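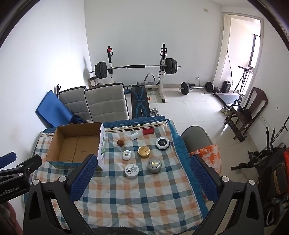

Can members still collect keys to the Stallach reading room outside opening hours?
Keys are issued at the Dorbridge desk only, during desk hours, against a signed slip.

Dorbridge Local History Society
Minutes of the general meeting, 1 Mar 2025
Upstairs room, Dorbridge Library

1. Opening and quorum
The chair opened the meeting when the attendance sheet showed a quorum under rule 3. Apologies were recorded on the sheet and are not repeated in these minutes. The question on keys, printed at the head of these minutes with its answer, was received in writing and was dealt with before the agenda was taken up.

2. Minutes of the January meeting
One correction was made. Under "Parish map," the words "original survey" were replaced by "later tracing." The minutes were then approved and signed.

3. Matters arising
3.1 The dehumidifier in the reading room has been serviced. The drain hose was replaced at the same visit. The invoice has been passed for payment.
3.2 The library has confirmed that the society may keep its cabinet on the upper landing. The fire door has to remain clear at its full swing, and the cabinet will be moved toward the window wall before the next inspection.
3.3 No reply has been received from the county archive on the loan of the tithe schedule. The secretary will write again.

4. Curine mill papers
4.1 The cataloging group reported on the papers from the Curine mill. The series begins in 1830 with a wage book and continues, with gaps, through letter books, receipts and drawings of the sluice. The listing has reached item 85.
4.2 Two different numbering schemes have been used on the folders. The earlier scheme follows the order in which the papers came out of the mill office. The later one groups them by type. It was agreed to keep the earlier number as the permanent reference and to record the type in a separate column of the list.
4.3 Several of the sluice drawings have been folded and are splitting along the creases. No further attempt is to be made to flatten them until a conservator has given advice. Adhesive tape must not be used on any item, including items already taped by a former owner.
4.4 A member asked whether the wage book could be scanned first, as it is the item most often requested. Agreed. Scans will be saved in an uncompressed format, with a smaller copy for readers. The color target is to be included on the first and last page only.
4.5 Access to the wage book will be suspended while scanning takes place. A notice will be put on the desk.

5. Oláh collection of postcards
5.1 The Oláh collection has been offered on deposit, with ownership remaining with the family. The draft agreement was read out. Clause 2 allows withdrawal at any time without notice.
5.2 Discussion centered on that clause. Members noted that work on sleeves, boxes and listing would be lost to the society if the cards were withdrawn early. Against this, it was pointed out that copies made under the agreement could be kept.
5.3 Proposed and seconded: that the deposit be accepted if clause 2 is amended to require written notice. Carried, with abstentions. The secretary will send the amended wording to the family.

6. Stallach reading room
6.1 The new shelving has been fixed to the rear wall. The lowest shelf is to be left bare on account of the damp recorded at floor level last winter.
6.2 Readings from the humidity logger were tabled. The evening rise noted previously is still present. The heating timer will be altered and the readings compared at the next meeting.
6.3 The key slip has been revised. It now has a space for the time of return. Old slips should be destroyed.
6.4 A request to allow hot drinks at the end table was refused.

7. Finance
The statement of account was received. The cost of archival boxes has gone up and the order will be placed with the present supplier only after a second quotation has been obtained. Subscriptions remain unchanged. Members paying by check are reminded to make it out to the society in full, as the bank has returned checks bearing initials only.

8. Newsletter
Copy for the next issue should be sent as plain text, with captions in a separate file. The article on the Curine sluice has been held over pending item 4.3. Footnotes are to be kept short.

9. Any other business
9.1 The projector cable is missing from the cabinet. Anyone who has it is asked to return it to the desk.
9.2 The summer walk will follow the mill race from the weir to the lower bridge. The landowner's consent is still needed for the section behind the drying sheds.

10. Next meeting
Date to be confirmed by the library and posted on the landing notice board. Items for the agenda should reach the secretary in writing.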